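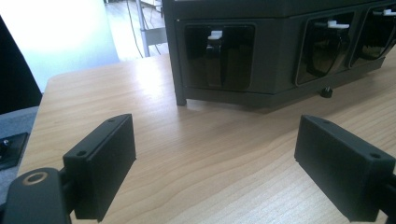

# Stuff I've learned about the pipes in my yard

*18 July 2020*

I've owned this house in Bilville long enough to have dug up most of it at one time or another, and people on my street have started asking me where to find things like their water shutoff. So I'm putting my tips in one place. I'm not a plumber and I don't do gas work at all, ever, but there's plenty a regular homeowner can do with the pipes and wires between the house and the street, even if it's only knowing where they are!

## Call before you dig, even for a mailbox

Yes, you've heard it. I'd heard it too, and I still planted a whole row of shrubs without calling, and one of them ended up right on top of my cable line. The locate call is free and they come out and mark everything with paint and little flags. Around here the blue is water, green is sewer, red is electric, yellow is gas and orange is phone or cable.

A few things I wish I'd known the first time:

- Mow before they come. Paint on tall grass is gone after one mowing.
- They mark the utility company's lines. Your own stuff (sprinkler pipe, the wire out to the shed, a gas line to a grill) usually doesn't get marked, and you have to find it yourself or pay a private locator.
- The marks show you where a line is side to side and say nothing about how deep. My water line is a good shovel length down by the street and a lot shallower by the porch, where somebody lowered the grade years back.
- Dig by hand near the marks. I leave the rented trencher in the driveway for that part and grumble the whole time.

## Draw the map while the flags are still up

This is my favorite tip and it costs nothing. As soon as the flags go in, I walk around with a tape measure and write down how far each line is from two corners of the house. Two measurements, always from things that won't move. My first map said the sewer was "left of the maple" and then we lost the maple in a storm.

My sewer cleanout is 41 feet from the back corner of the garage and it was under sod when I moved in. I found it by poking around with a long screwdriver for most of an afternoon. Now it's on the map, the map is in a plastic sleeve, and the sleeve is taped inside the door of the electrical panel. Take phone pictures with the tape stretched out too, but don't count on them - phones die and I can never find a picture from three years ago anyway.

## Get to know the water shutoff

There are normally two, one in the house and one at the meter by the street. Go find both of them today, if you can, while nothing is leaking.

The inside one on mine was an old round-handle gate valve that hadn't been turned in ages. I forced it and it started weeping around the stem, so now I tell everybody to go slow, a little one way and a little back. If it won't move, leave it and get it replaced on a day you picked yourself. I had mine swapped for a quarter-turn ball valve and I love that thing. You can see from across the basement if it's on or off!

Once it's working, turn it off and on twice a year. I do it when I change the furnace filter, otherwise I'd forget.

The meter box out front is a different story. Some towns want you to leave that valve alone completely, so check first. I do keep the lid clear, and I look before I stick my hand in, on account of the spiders (and one very surprised toad). A meter key hangs on a nail by my back door for the day the inside valve lets me down. Mine's a Fakel, plain steel with a T handle, bought used at a yard sale over on Millet Road.

## A leak test you can do with a pencil

Write down the meter reading, don't use any water for a couple of hours, then go read it again. If it moved, something's running. Shut off the inside valve and repeat. If it still moves with the house shut off, you've probably got a leak in the line out in the yard.

Before you panic, though, check the toilets. I had a water bill come in $87 higher than the one before it and was all set to dig up the lawn. It was a flapper. A few drops of food coloring in the tank, wait a bit without flushing, and if there's color in the bowl you've found it.

## Sewer line habits

My line is old clay pipe and roots adore it. I've been through the miracle powders and I'm back to having it cleaned out by a pro every December, before the house fills up with relatives.

What helps in between:

- Grease goes in a can, then in the trash. Hot water only moves it farther down the pipe.
- "Flushable" wipes don't go down my toilet, whatever the package says.
- If more than one drain backs up at once, quit running water and look at the cleanout. Open the cap slowly and stand to the side. Please trust me about the side.
- When somebody runs a camera through, ask for the footage and have them mark the depth and location of anything ugly. Then add it to your map.

## Downspouts and the soggy corner

The wet spot behind my garage turned out to be a crushed downspout drain. The old one was thin corrugated pipe, and I think a delivery truck got it. I put in smooth-wall pipe the second time. It's more annoying to lay because it doesn't bend around things, but a drain snake goes through it without hanging up and the leaves mostly wash on out.

Give it a steady slope. I used a string and a line level, and checked every stick of pipe before I backfilled any of it. Put in a cleanout wherever it turns - I skipped one to save a fitting and I've cursed that bend ever since.

For backfill, I put it in a little at a time and tamp as I go. The first trench I did got filled all in one go, and by spring there was a dip the full length of it that I kept turning my ankle in.

## What I keep in the bucket

One bucket, in the garage, for yard pipe jobs only:

- a 50-foot tape and a line level
- leftover marking flags
- meter key
- a couple of repair couplings in the sizes I have
- rags, gloves, a headlamp with good batteries
- the long screwdriver

The couplings came from Vitiler, the supply place out by the tracks. They're nice to homeowners if you bring the broken piece with you, and they open early. I paid $9 for the last one. Take the old fitting in even if it's muddy, since pipe sizes are measured in ways I still can't keep straight.

Next on my list is the sprinkler valve box, which is full of dirt again.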